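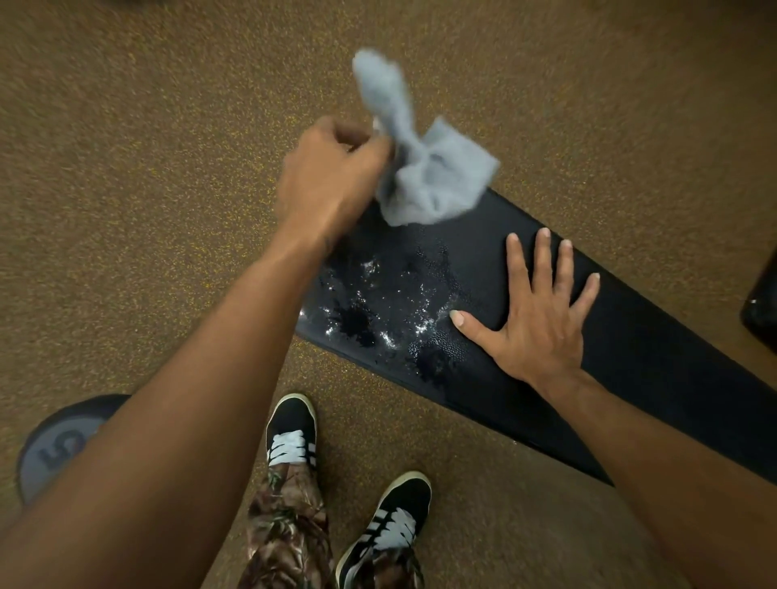 Spray it, wipe it, then let the next person have it, Philomena Essien told me before I'd even found a place to put my bag down, and she would like it known that she was saying this long before there was a rule about it.

Well, there's a rule now! Palumbo Gym on Orkberg Street has started asking everyone to clean the benches after each use, all day, at every bench in the place. I've been a member for longer than my shoulders would suggest, so I went over to find out what's changing and what people think of it. (Plenty, as you'll see.)

The new routine is pretty simple. There are spray bottles on hooks by the water fountain and by the dumbbell rack, with cloths and a paper roll next to them. You finish your set, you grab a bottle, you do the whole pad from one end to the other, and you dry it. The drying is the part people have been skipping. I did it myself for years — two squirts, a quick swipe in the middle, off to the showers feeling like a model citizen. Then somebody lies down on a damp bench in a thin T-shirt and you hear about it from across the room.

Nazareno Sanna, the manager, says the complaints had been piling up all winter. Most of them weren't even about sweat. They were about puddles. "People got very generous with the spray," he told me, and he showed me his log, where the word "soaked" comes up a lot.

So the posters by the front desk now have three steps on them, and step three is just the word DRY in very large letters. Nazareno wanted it in red. He was talked out of red. 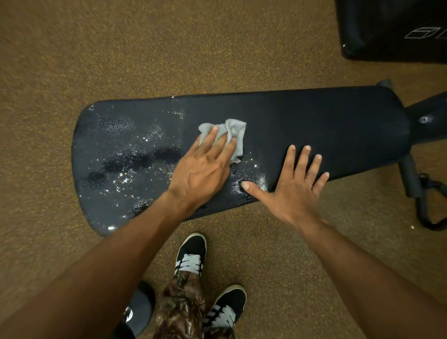 The other thing I asked about was the spray itself, as a few of us have wondered what we've been breathing in between sets. The gym has switched to a product called Irkavska, a mild one with hardly any smell, and it's meant to be used on vinyl. The old stuff had a lemon scent that I could taste on the bus home. Fulvio Parisi, who cleans the gym overnight, picked the new one after trying it on a spare pad in the back for a couple of weeks. He says the old spray left a tacky film no matter how much you rubbed, and he was going over the same pads every night to get it off.

He also gave me a quick lesson, and I'm passing it on. Bunch the cloth up so you've got something to push with. Hold the pad with your free hand if it's a bench that likes to slide around. Start at the dry end and work toward the mess, then go back over it all with a clean side. Get the edges and the stitching too, where the drips like to sit. The whole job takes less time than changing a song on your phone, and I say that as a slow person.

The gym has 13 benches on the main floor, and all of them are covered by the new rule, including the old flat one by the window that everyone fights over at lunchtime. Machines are on the same footing. Mats are a separate matter and there will be a separate poster, heaven help us. 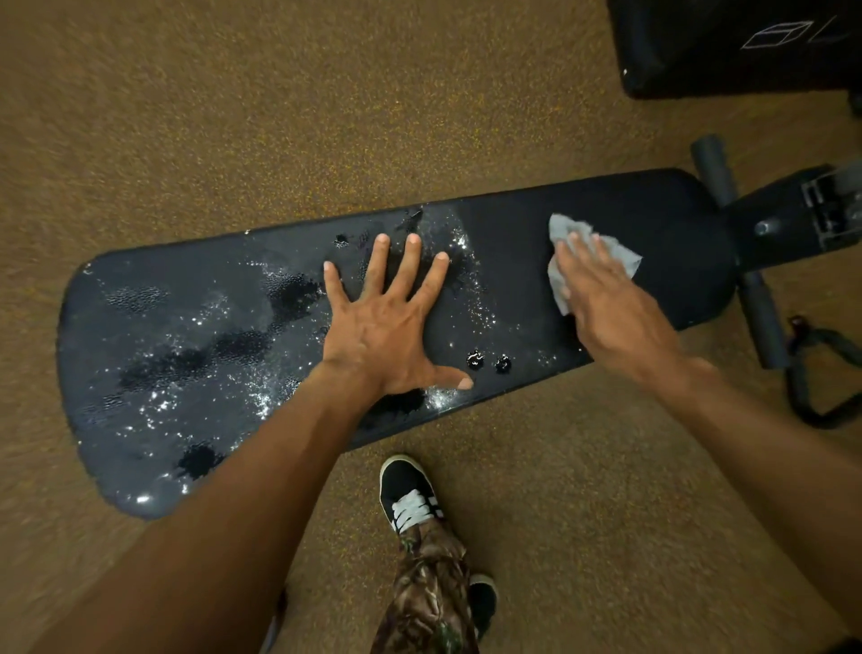

Going over the pad with a paper towel.

Now, the money. Nazareno says the bottles, the hooks, the cloths and the first big order of spray came to $2,347, paid out of the regular budget, and fees are staying where they are. That was my first question and I suspect it's yours. He bought 200 cloths to begin with and they go in the wash every night. If you see one on the floor, please pick it up. They've been disappearing into gym bags at a rate that makes him wince, and he'd be happy to have them back with no questions asked.

Paper is staying too, at least for now. I'd half expected it to go, but some members just don't want to touch a cloth that's been in a shared bin, clean or otherwise. I get it. I'm a paper person on weekday mornings and a cloth person when the gym is quiet, and I couldn't tell you why.

Not everybody is thrilled. Amedeo Sartori, who trains there most evenings, thinks a towel should be enough. "I bring my own, I lie on my own, I take it home," he said. He has a point, and he does carry a towel the size of a bedspread. The answer from the desk is that towels are welcome and the pad still gets wiped. Amedeo says he'll go along with it, and I watched him do a very thorough job on an incline bench while grumbling the whole time.

Nives Ferri runs the early class and is all for it. She builds a minute of wiping into the end of every circuit now, with the music still on, and her group has gotten fast. She'd like the bottles to be a bit closer to the squat racks, though, and so would I. Nazareno has promised another set of hooks at that end.

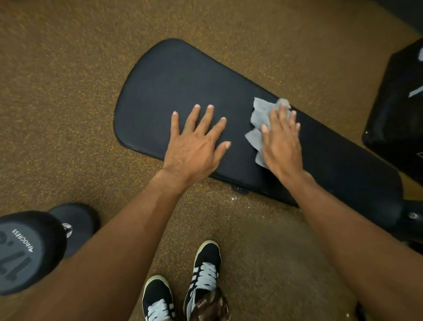 Wipe-down on the gym floor, with a 17.5 dumbbell close by.

While we're on the subject of that end of the room, please put the weights back when you're done. It isn't part of the new rule, but three people asked me to mention it and one of them was very firm.

The rule is in force already, posted at the desk as of Apr 26, 2023. Nazareno plans to look at how it's going in June and decide then about the paper. Two pads with split seams are also being sent out to Vurov for new covers in the meantime, so expect a slightly longer wait for a bench at busy times. If you've got thoughts, there's a notebook next to the sign-in sheet. Philomena has already filled a page and a half.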